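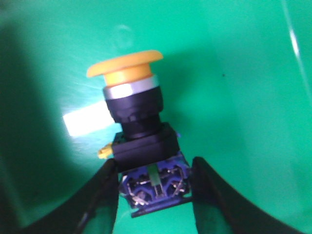
Fig. 1. Wrist view, push button switch held at the contact block.

Unit 4: Collecting demonstrations for a sorting cell
Course notes, Skandeo Automation Workshop
August 30, 2020

Welcome back, and thank you for bearing with me through the math in Unit 3. We now come to the part of the course I enjoy most, where we stop talking about learning from examples in general and go and make some examples ourselves. It is slower work than people expect, and more pleasant too, once you find your rhythm with it.

Our running task is a small one. The robot picks up an industrial push button switch, carries it to the conveyor, and sets it down on the belt with the cap pointing along the direction of travel. You will drive the arm by hand through the Torkell controller, and everything you do gets written to disk: the joint positions, the finger opening, and the camera streams. One pick and place, from start pose to start pose, is one episode.

4.1 Where to hold the part

Think for a moment about how you would pick up a switch like this yourself. Most of us go for the cap, since it is big and friendly and sits on top. For the robot I would like you to take hold of the lower end, at the contact block, with a finger on each side. The mushroom cap is wide and round, and it is made to move when pressed, so a grip up there gives the part a chance to tip. The contact block has sides the fingers can lie against. In Fig. 1 the cap is leaning a little, and that is well within what we accept. Please don't throw away an episode over a slight lean.

What I do ask is that you approach from more than one side. If all your grips come in from the same direction, the model will learn that direction and very little else, and we will all be sad in Unit 6 when we turn the part around and watch it hesitate.

4.2 The fixed view

Every episode is recorded from two kinds of camera, one at the wrist and one that stays put beside the work area. The wrist camera is wonderful for the last inch before the grip, and rather poor at telling you where the arm is in the room. The fixed camera makes up for this. It looks across the conveyor, and from there you can judge whether a part has been set down straight or has rolled onto its side.

Before you record, save one view of the belt with nothing on it and the arm well out of the way. 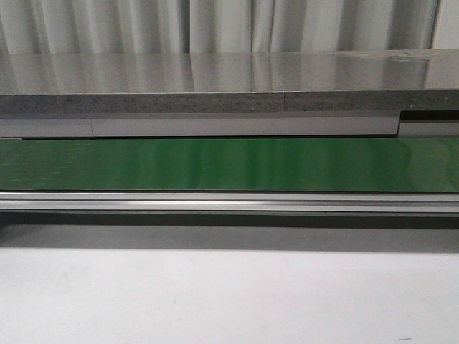

It takes a few seconds and it will save you an afternoon later on. When the loss curve does something odd, the first thing I do is lay a group's empty view over everybody else's, and more often than I would like, the camera has been nudged. Look at the long straight lines when you compare: the edge of the belt, the aluminum rail, the speckled edge of the counter behind. If those lines fall in the same place, you are fine to go on. If they have drifted, tell me before you record anything, and we will set the camera right together.

Do have a look at the light as well while you are there. The green belt is a bit glossy and so is the counter, and both pick up reflections. We don't try to get rid of them. A model that has only ever seen a perfectly even belt is a fussy model, and I would much prefer that yours met some shine early in life.

4.3 The start pose

Bring the arm back to the start pose between episodes, with the fingers closed to a narrow gap and pointing toward the near edge of the belt. From the wrist you should be able to see the left end of the conveyor, its end bracket, and the blue tray beside it. 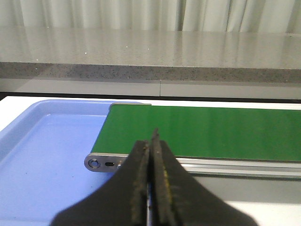
Photo: Skandeo course archive, wrist camera

The tray is for finished parts only, so it should be clear when an episode begins, and the belt too. Small specks on the tray floor are harmless. Wear on the inner faces of the fingers is fine as well, although if you notice the part slipping in the grip, stop and let me know, and we will fit the spare pair.

4.4 How many, and how to label them

Each group records 50 episodes. Last February's class, working on the Lalora bench, finished with 1092 between them, and of those 618 were kept for training after review. That gap bothers some students, so let me say that a dropped episode is no mark against you. Many were perfectly nice picks with a missing label.

Label each episode as soon as it ends, while you still remember it. Use "good" for a clean pick and place, "recovered" if you fumbled and then put it right, and "failed" for the rest. Recovered episodes are precious – they show the model how to get out of trouble – so please be generous in keeping them.

For next time

Read chapter 2 of the Whitlock reader, on choosing start positions, and bring your group's empty view along with your first 2 episodes. We will play them back at half speed and talk through the grips.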